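Astmont Neighbourhood House
Home Meals and Shared Table Program
Progress report to the Grulta Community Fund
19/01/2018

Thank you, first of all, for your patience while we pulled this report together. It was due before the holidays and your office very kindly gave us the extra weeks, which made all the difference with the oven out of action and everyone on leave at once. We have tried to follow the headings you sent, though you'll see we have wandered from them a little where there was more to tell.

Where we are up to

The program has now been running in its new form since October, when the grant came through and we could finally stop cooking out of the church hall. We set out to do two things. One was to get a hot meal to older people around Astmont who can't easily shop or cook any more. The other was the shared table, a sit-down lunch for anyone who would like company with their food. In the period covered by this report we served 352 meals across the two, with deliveries making up the larger share by a good margin.

We had hoped the shared table would fill faster than it has. The usual number is 12, and on a really good day we have had 18, which is as many as we can seat without people bumping elbows. A few of the quieter lunches were during the hot spell, when sensible people stayed at home with the blinds down, and we'd expect things to pick up again as it cools. The regulars have become quite attached to one another, and two of them have started catching the bus in together, which pleased us no end.

Deliveries

There are four delivery runs. The one out to Swai was added in November after the district nurse rang to ask whether we ever went that far. We didn't, but we do now! It is a long drive for a small number of households and it costs more in petrol than the other runs, so it will show up in the figures as poor value. We'd ask you to look kindly on it all the same. Several of the people on that run told us the driver is the only visitor they can count on during the week, and the drivers have taken to leaving themselves a bit of extra time for a cup of tea and a chat about the garden.

We did have some trouble with the insulated bags. The first lot had zips that gave way almost straight away, and the supplier took their time about replacing them. The new ones close with a flap and have held up well so far. Labelling has improved too. We now write the reheating instructions in large dark print, after a few people mentioned, rather politely, that they had been guessing.

The menu

The menu has been the liveliest subject of the lot. We began with a good deal of soup, and it was made known to us that there was too much soup. The cooks have moved to a rotating list with shepherd's pie, chicken and barley, a mild curry and a baked fish dish that divides opinion. Rice pudding is the clear favourite among the sweets. We have also started doing softer versions of most meals for people who have trouble chewing, with advice from the dietitian at the Stustano clinic, and that has taken more labour than we allowed for in the original plan.
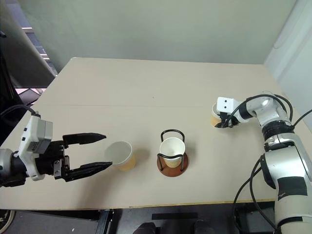
The budget is close to where we said it would be. Food costs came in slightly under, thanks mostly to a neighbourly greengrocer and a bumper year for zucchini, and petrol came in over for the reasons given above. The oven repair was not something we had planned for at all. We paid for it out of our own reserves and haven't charged any of it to the grant, but it has left us with less of a cushion than we like, and we thought you should hear that from us now and not at the end of the year.

What comes next

Over the coming months we would like to organise a second shared lunch in the early evening, as some of the carers who come along find the middle of the day hard to manage. We also want to ask everyone on the delivery list what they think of the food and the timing, by phone or on the doorstep, whichever they prefer. A paper form went out in October and very few came back.

There is one request we'd like to put to you. The grant has a line for printing that we have barely touched, and we would be grateful if the unspent part could be moved across to petrol so that the Swai run can carry on through winter. We can send a revised budget whenever it suits you. You would be very welcome at lunch, too, if anyone from the Fund is out our way; just ring ahead so the kitchen can put an extra plate on.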